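# Lalidora

**Lalidora** is a viewpoint-selection and grasp-ranking method for robot arms that carry a single camera at the wrist. It was developed at the Tedbridge laboratory by a group led by Lalit Yadav and was first presented in March. The method is intended for articles with large, dark, weakly textured surfaces, chiefly office furniture, where depth estimates from a single view tend to be sparse. Its output is a ranked list of contact regions, each with an approach direction and a confidence value.

The name refers both to the method and to the software that implements it. The data set used in its evaluation is known separately as Ayaaba.

## Background

Grasp planners of the preceding period were mostly trained on small household objects placed on a table and viewed from above. Such planners assume that the whole object is visible at once, that it is lighter than the arm's payload, and that the gripper closes around it. None of these assumptions holds for a chair or a desk frame. The arm sees only a fraction of the object at working distance, the object is moved by pulling or tilting, and the useful contact points are often on the underside.

Earlier work at Tedbridge used a fixed overhead camera together with the wrist camera. The overhead view gave a reliable outline but could not see beneath a seat or a tabletop. Yadav's group dropped the overhead camera in the second version of the system and moved all sensing to the wrist. This removed the need for calibration between the two cameras, at the cost of a longer approach.

## Method

Lalidora works in two stages. In the first, the arm moves along a short arc in front of the target and records a sequence of color images. Each image is divided into patches, and every patch is assigned a label from a fixed set: rim, plate, arm, joint, fastener, background or gripper. In the second stage the labeled patches are merged across views into a coarse surface model, on which candidate contacts are scored.

### Patch labeling

The labeling network is a convolutional encoder with a shallow decoder. It receives the current image, the previous image and the joint angles of the robot. The joint angles allow the network to predict where the gripper's own fingers will fall in the image, so that finger pixels are masked before any scoring takes place. Without the mask, early versions of the network placed confident grasps on the gripper itself.

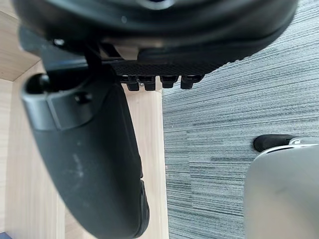
Dark-on-dark boundaries are the main source of error in the labeling stage. Where two black parts overlap, the difference in brightness between them may be smaller than the sensor noise, and the network must rely on shape and on isolated highlights. Views from below seat height are typical of the problem: the padded rim of an office chair shows only a faint sheen, and the patterned plate beneath it and the armrest beside it are black as well. A silver screw head between two of the plate's hanging tabs is among the few points of strong contrast on the chair, and features of this kind are used as anchors when successive views are aligned. Scuff marks on an armrest serve the same purpose, although they are given a lower weight than fasteners. Background regions with strong texture, such as streaked carpet, are excluded from the alignment step after labeling, as they otherwise dominate the match and hide small motions of the chair.

### Contact scoring

Each candidate contact receives a score made up of four terms: the local flatness of the surface, the clearance available to the fingers, the distance to the nearest joint, and the agreement between views. The joint-distance term was added after trials in which the arm gripped adjustable parts and changed the setting of the chair without moving it. Knobs and levers are therefore treated as obstacles by default. The operator may lift this restriction when the task is to adjust the object.

Scores are updated after every new view. The arm stops collecting images when the leading candidate has kept its position for 3 consecutive views, or when 16 views have been taken. In the second case the system reports low confidence and does not attempt contact unless instructed to do so.

## Evaluation

The method was tested on the Ayaaba set, which consists of recorded wrist-camera approaches to 38 pieces of furniture. A separate series of physical trials was run with an arm and gripper supplied by Gundent. A trial was counted as successful if the gripper closed on the selected region and the object could be displaced by a set distance without slipping.

Lalidora succeeded in 80 percent of the physical trials. Failures fell mainly into two groups. In the first, the gripper struck a part that had not been visible in any view, usually a bracket behind the contact region. In the second, the contact was correctly placed but the padded surface deformed under load and the grip was lost. The authors reported no clear relation between the number of views taken and the outcome, apart from the low-confidence cases, which were excluded from the total.

An ablation without the joint-angle input produced a marked drop in labeling accuracy for images in which a finger was close to the lens and out of focus. Removing the fastener anchors had little effect on desks and shelves but made alignment unreliable on black swivel chairs.

## Limitations

The surface model has no representation of soft materials. Upholstered rims are scored as though they were rigid, and the method tends to overrate them. Parts that rotate freely, such as a seat on its column, are also handled poorly, as the alignment step assumes that the object stays still during the approach.

The set of labels is fixed at training time. Objects with parts outside the set, including cable trays and folding mechanisms, are assigned the nearest available label, usually "plate." A version with an open label set has been described by the group but has not been evaluated on the physical arm.

## Availability

Source code for the labeling network and the scoring module was released by Tedbridge on Monday, December 24, 2018, under a license that permits noncommercial use. The release includes trained weights and a reduced form of the Ayaaba set with images at half resolution. Drivers for the Gundent gripper are distributed separately by the manufacturer.

## See also

- Active perception
- Eye-in-hand camera
- Grasp planning
- Visual servoing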